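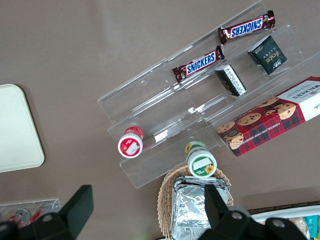
Shelf-picking work with the Barredo kit: confectionery on a clear tiered rack.

Barredo Shelf-Picking Kit: Equipment Review

Prepared by Rachid Berrada, Drenside Equipment Assessment Unit
11 Jul 2025

Scope

The Barredo kit is sold by Flornatano as a complete package for small retail and catering counters. It consists of a two-fingered gripper, a wrist-mounted camera, a mounting bracket and the control software. The purchaser supplies the arm and the computer. The Unit was asked to establish whether the kit could handle mixed packaged goods at the Vakesthorpe training shop, where stock is displayed on stepped acrylic racks and moved into wicker baskets to make up orders.

Setting up

Installation took one member of staff a full morning. The bracket is well made and the screws supplied were of the correct length. The printed manual runs to 113 pages, of which a good part is devoted to safety notices; the calibration procedure is placed near the end and should be read first. Calibration has to be repeated whenever the camera is removed, and the software gives no reminder of this.

Handling of goods

The assessment comprised 1,004 picks over nine working sessions. Wrapped chocolate bars such as Snickers gave the least difficulty. The fingers close on the body of the bar at a modest force, and the wrapper was rarely marked. Bars lying at an angle across a step were approached correctly in most cases.

Small cartons were also handled well when lying flat. A carton leaning against the shelf is a harder matter, as the software tends to take the tilted face for the top and brings the fingers down too far back. The long Walkers shortbread box must be gripped close to its middle, and staff should leave clear space on both sides of it.

Cylindrical containers placed on their sides, with the lid facing outwards, produced the largest share of failed attempts. The fingers are blocky and their inner faces have little give, so that a round container may turn as they close. Flornatano offers a softer finger pad as an extra. The Unit considers that it should be included in the basic price.

Foil containers with flat lids were lifted successfully only at the lowest force setting. At the standard setting the sides were dented, and the Unit does not recommend the kit for filled foil trays at present.

Camera and clear shelving

Transparent shelving is a known trial for systems of this type. Bright reflections along the edges of the plastic were read as objects on 40 occasions, generally in the sessions held under strong overhead lighting. Moving the lamps to one side helped a good deal. The thin dividers are detected less reliably than the steps themselves, and the fingers touched them more often than the Unit would wish – no rack was damaged, but several were pushed out of place and the session had to be stopped.

The position of the camera at the wrist gives a useful close view of the goods, although the fingers hide part of the lower area. Baskets standing directly in front of the rack should be set a little further forward than the manual suggests.

Support

Two enquiries were sent to the supplier. The first, on force settings, was answered the same day and in full. The second, on the divider problem, received a reply stating that an update is planned for September.

Finding

The kit is recommended for wrapped bars and flat cartons, subject to the lighting advice given above. It is not recommended for counters where round containers form the bulk of the stock, unless the softer pads are purchased. The Unit will repeat the divider tests once the update has been issued.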